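# Zwischenbericht Projektgruppe Tedau

Im März haben wir die Ablaufsteuerung für das Einräumen kleiner Packungen neu aufgesetzt. Der alte Code aus dem Vorsemester plante beide Arme getrennt und blieb oft stehen, wenn sich die Greifer zu nahe kamen.

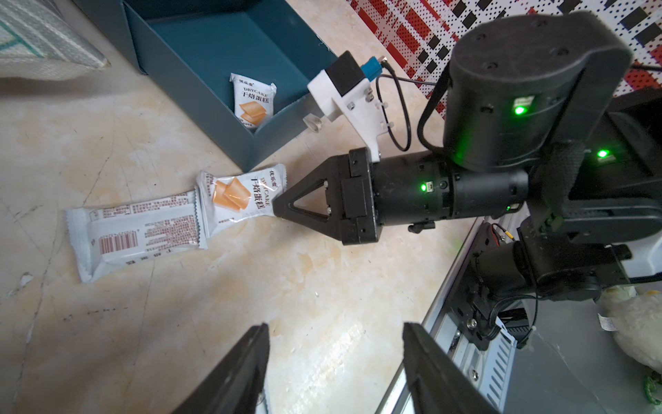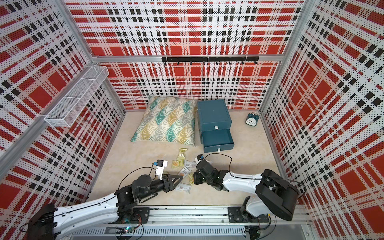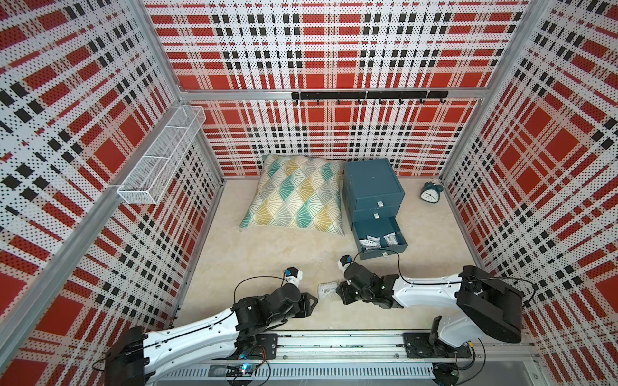

Der neue Planer heißt Wuvia und verwaltet für beide Arme eine gemeinsame Sperrzone. Ein Arm darf erst hinein, wenn der andere sie freigegeben hat. Schwierig bleibt die Auswahl des Greifziels: Wo Packungen übereinander liegen wie die beiden DRYCAKE-Packungen auf dem Marmorboden, liefert die Segmentierung häufig nur eine Maske. Wir sortieren die Kandidaten deshalb nach Höhe und nehmen die oberste zuerst - das kostet 22 ms pro Bild.

## Stand der Software

- Aufzeichnung: 1031 Abläufe, Format Derese
- Planer: Takt 10 Hz, Sperrzone aktiv
- Offen: Schubladenzustand wird noch von Hand gesetzt

Die Tests laufen mit 24 Startkonfigurationen. Die Auswertung folgt im Endbericht.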